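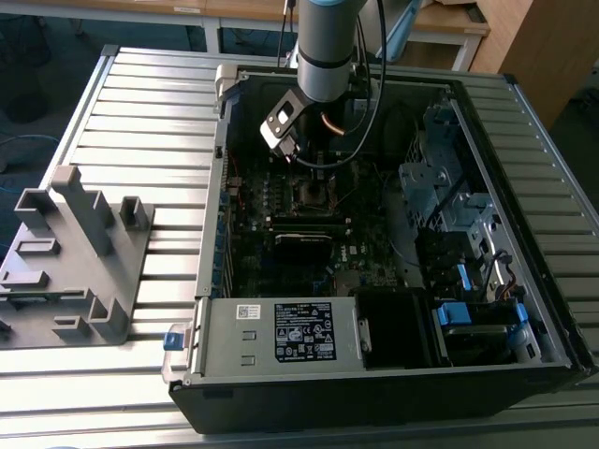

Desktop tower on its side, side panel removed

Reconditioned office towers, grade B
Stock code LT-350

Used desktop towers from office clearances, sold by Lastthorpe for general clerical work. Makes and models vary by batch; the packing list gives the exact model, processor and memory fitted. Cases may show light scratches and label residue. Monitor, keyboard and mouse are not included.
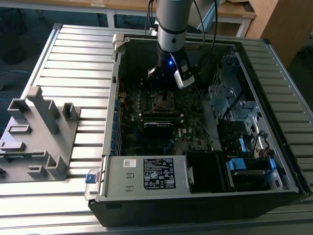 Drives are wiped before sale and supplied blank unless an operating system is ordered. Mains lead: UK, 13 amp plug. Allow 25 mm of clear space behind the rear vents. Not suitable for use in dusty or damp rooms.

Warranty: 6 months, return to base. Opening the case to add memory or a card does not affect cover. Removing the processor does.

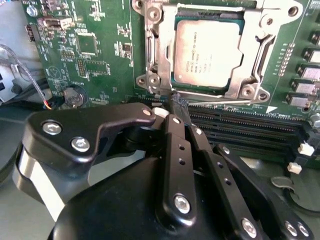

Thermal paste is not supplied and should be ordered separately. Packed weight is about 13 kg per unit. Orders of 25 or more are sent on a pallet from the Brekenstead store.

Trade enquiries: Declan Partington, Lastthorpe
Page revised 2021-06-10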